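인쇄하기 | 이메일로 보내기

분류: 일기 > 그림과 작업대

5월, 밤 열한 시 조금 넘어서

비우면 그려진다고들 한다. Lesora 온라인 강좌 두 번째 주 과제가 '작업대 비우기'였다. 강사는 흰 상판에 물건을 둘만 올려놓고 한 주를 지내 보라고 했다. 나는 이런 말을 잘 안 믿는다. 내가 제일 많이 그린 해는 부엌 식탁에서 고지서와 귤껍질 사이에 종이를 끼워 놓고 그리던 해였다. 그래도 수강료를 냈으니 시키는 대로는 해 보기로 했다. 83,000원이다. 아깝다.

저녁 먹고 상판부터 닦았다. 원래 얼룩이 많은 줄 알았는데 닦고 나니 얼룩보다 허전한 게 더 눈에 들어온다. 흰색이라고 해도 다 같은 흰색이 아니다. 앞쪽은 회색에 가깝고 가운데로 갈수록 푸른 기가 돌다가 저 끝에서는 다시 밋밋해진다. 강사라면 여기서 '빛을 관찰하는 눈이 열렸다'고 할 텐데, 나는 그냥 등을 하나 더 사야 하나 싶었다.
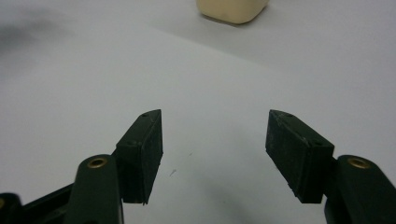 치운 뒤의 상판. 저쪽 끝에 크림색 하나.

자랑할 것은 못 된다. 올려져 있던 것들은 전부 상자에 담겨 침대 밑으로 들어갔다. 마른 물감, Clunach 스케치북 세 권(다 앞의 몇 장만 썼다), 뚜껑 없는 펜, 언제 샀는지 모르는 지우개. 정리한 게 아니고 옮긴 것이다. 강좌 게시판에는 이 단계에서 울었다는 사람도 있던데 나는 허리만 아팠다.

Pendo Mosoti한테 전화해서 투덜거렸더니 자기는 작년에 같은 강좌를 듣고 정말 달라졌다고 한다. 뭐가 달라졌냐고 물으니 한참 생각하다가 아침에 기분이 좋다고 했다. 그림은 늘었냐고 물으니 그건 아직이란다. Pendo는 좋은 친구지만 Boychuk 정수기도 Ulness 베개도 다 인생을 바꿨다고 했던 사람이라 조금 깎아서 들어야 한다. 그 베개는 나도 빌려 베어 봤다. 목이 결렸다.

강좌 교재 30쪽에는 '도구가 적을수록 손이 정직해진다'고 적혀 있다. 무슨 근거로 하는 말인지는 아무리 넘겨 봐도 안 나온다. 손이 정직한지 아닌지는 누가 재는가. 하긴 교재가 212쪽이나 되니 어딘가에는 있을지도 모르겠는데, 앞으로 갈수록 글자보다 여백이 많아서 기대는 안 한다.

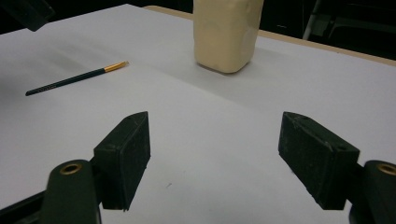

나는 붓이 많은 게 죄라고 생각해 본 적이 없다. 가는 것, 굵은 것, 털이 벌어져서 풀밭 칠할 때만 쓰는 것까지 다 쓸모가 있다. 그런데 하나만 고르라니까 이상하게 고민이 됐다. 결국 남긴 것은 자루가 길고 거의 검은색에 가까운 가는 붓이다. 비스듬히 눕혀 놓으니 금빛 도는 쇠 부분만 유난히 밝다. 자루 끝의 작은 글씨는 눈을 찡그려도 못 읽겠다. 몇 호인지도 모르고 골랐다는 얘기다. 다른 하나는 크림색 통인데, 이것도 막상 혼자 세워 두니 겉이 군데군데 우그러진 게 보인다. 잡동사니 틈에 있을 때는 멀쩡해 보였다. 비우면 본질이 보인다더니 내 경우에는 찌그러진 데가 보인다.

그래도 적어 둘 것은 적어 두자. 통 오른쪽으로 지는 그림자가 생각보다 부드러워서 그건 한번 그려 볼 만하다. 바닥에 닿은 자리만 가늘게 어둡고 나머지는 흐리다. 연필로는 될 것 같은데 붓 하나로 될지는 의심스럽다. 과제는 붓으로만 하라고 되어 있다. 연필도 물건으로 치는지 게시판에 물어보려다가 그만두었다. 답이 뻔하다. '당신의 마음에 물어보세요' 같은 소리나 달릴 것이다.

한 주를 다 버틸지는 모르겠다. 벌써 지우개가 필요하고, 지우개는 침대 밑 상자의 맨 아래에 있다. 내일 아침에 기분이 좋으면 Pendo한테 사과해야 하니 그것도 좀 귀찮다. 이 닦고 자야겠다. 내일은 물통 할 만한 컵도 하나 찾아야 하는데, 그것까지 올리면 벌써 셋이다.

인쇄하기 | 이메일로 보내기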